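Wrist camera on the Nurport handheld: Bramer jaws or Eder jaws for cloth?
Grippers and End Effectors > Soft goods

ritva_harju
I've spent most of November swapping jaws on the same handheld unit and I'm having way too much fun, so here are my notes before I forget them. Same camera, same controller, same pile of clothes. Only the jaws changed.

Bramer jaws: stiff, very precise, lovely on buttons and zipper pulls. On a single layer of T-shirt they pinch exactly what you aim at and nothing else.

Eder jaws: more give in the pad, wider opening. They grab a fat fold of denim like it's nothing! But they also grab the tablecloth under it if you come in too flat. I did 36 picks with each on denim and the Eder set won easily. On thin knits it went the other way.

Happy to answer questions, I could talk about this all night.

pinchpoint
Great notes. What angle were you coming in at? I've got the Eder set too and I only pick up the layer underneath when I'm nearly parallel to the table. Tip it up a bit and the problem goes away for me.

ritva_harju
Pretty shallow, yes. I tried it steeper this morning and it's much better (thank you!!) but then I lose sight of the tips behind the fold right when I close.

old_servo
I'm going to disagree with the whole setup, sorry. You're comparing jaws, but 36 picks on one kind of fabric mostly tells you how your hand was feeling that evening. Put them on an arm, run the same path over and over, then compare. I did that with a Cleseo arm last winter and my favorite came in last.

ritva_harju
Fair, and I'd love to see those numbers. But I want to know how they feel in the hand, and an arm can't tell me that. When the Eder pads start to slip I notice before the cloth has moved much at all.

dovetail_16
With old_servo on repeat paths, with Ritva on everything else. A path that's perfect for a folded towel is useless on a shirt that landed in a heap. Handheld gets you through a lot more heaps in an hour.

Question on the camera. Is the fisheye worth it? I'm running a narrow lens and I keep losing the sleeves.

ritva_harju
Oh, totally worth it. You get both pads and most of the table at once, so you can plan the next grab while you're still lining up this one. The price is that small stuff in the middle gets tiny. Look at the shiny fastener on the denim in the one I'm posting, down between the jaws. On a narrow lens that would be huge. Also, busy backgrounds! I put down the leaf and pumpkin cloth on purpose to see if it would throw off my cloth edge finder, and the denim came through fine. The green patterned piece at the back is a harder case, with all those little squares on cream.

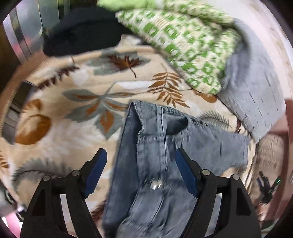 pinchpoint
Love that background. Mine is plain gray and I bet my edge finder is spoiled rotten by it. Going to raid the linen closet tonight.

old_servo
OK, the view is better than I expected. I still don't trust the edges of that lens, everything out there bends. Did you calibrate with the jaws on or off?

ritva_harju
Off first, then a second pass with them on. The Bramer set covers a little less of the view, so I keep a separate mask for each. Swapping masks is one line in the controller settings.

dovetail_16
How big is your log by now? I stopped at 1,492 grabs and my drive was complaining.

ritva_harju
Nowhere near 4,000 yet, but that's where I'm headed. Next up is the Bramer body with Eder pads glued on. Old_servo, if you send me your arm path I'll try to copy it by hand, wobble and all.

old_servo
Deal. I'll dig it out after dinner. Use something other than superglue on those pads, it goes brittle.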